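Covari Begins Side-by-Side Trial of Two Parallel Grippers on Patterned Cloth 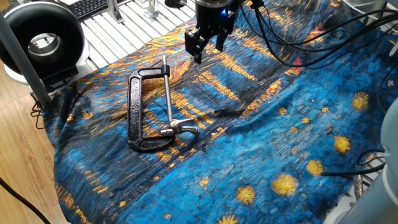 Automation / End Effectors

Search articles, products, suppliers
Go

17 January 2020

Covari, a test lab for robot tooling, has begun a comparison of two electric parallel grippers intended for small-batch handling work. The units come from Trernow and Ruiz-Ortega. Both are being run on the same arm, with the same controller, against a common set of 37 hand tools and hardware items.

The trial departs from the lab's earlier practice in its choice of work surface. Previous comparisons used a matte gray board. The current series uses a large printed cloth laid over the table and left with its wrinkles in place. The print is a river scene at night, deep blue with orange and gold streaks and a run of yellow starbursts. Covari selected it for its mix of strong contrast and fine texture, which the lab says tends to expose weak segmentation in the camera software before any grip is attempted.

One of the items in the set is a black C-clamp with a silver threaded screw and a T-shaped handle. It is placed on its side, in this case over a part of the print where the orange is dense. The lab lists the clamp among the harder parts in the set. The mass is concentrated in the frame, the screw is a poor gripping surface, and the handle can turn under load. A grip taken on the screw is recorded as a fault even if the part is lifted.

Each item is presented in 8 orientations. For each one, the arm starts with the fingers open above the cloth, the camera returns a grasp pose, and the controller commands a straight descent. Three attempts are allowed. The log records the commanded finger width, the measured width at contact, motor current, and whether the part moved relative to the fingers during the lift. Cloth drawn up between the fingers is logged under its own code, as it can produce a false reading of a closed grip on thin parts.

Finger geometry is held as close as the two mounts allow. Both grippers are fitted with angular two-finger sets and no rubber pads. Pads will be added in a second pass. The lab considers the bare-finger result the more useful figure for comparing drive and control, with the padded result closer to how customers will run the units.

Cable routing has been noted as a variable. On the present setup the cables leave the gripper to one side and loop over the cloth before reaching the arm. Covari has limited wrist rotation in the test program so that the loop does not drag across the part or enter the camera view during the descent. The same limit applies to both units. An internal routing kit is available for one of them but has been left out of the comparison.

The controller is a Brullent unit running standard firmware. Grasp planning is performed on a separate computer, and the planner is frozen for the length of the trial. Neither supplier has access to the planner settings. Each was permitted one day on site to set force limits and closing speed for its own product, after which the values were locked.

Covari has run gripper comparisons since 2014, mostly on machined parts in fixed trays. Results from those trials will not be directly comparable with the new series, given the change of surface and the addition of loose orientation. The lab plans to repeat a subset of items on the gray board to provide a link between the two data sets.

Scoring will be reported per item, with no overall ranking. The report is due in June and will include fault codes and current traces for both units. Pricing and service life are outside the scope of the trial.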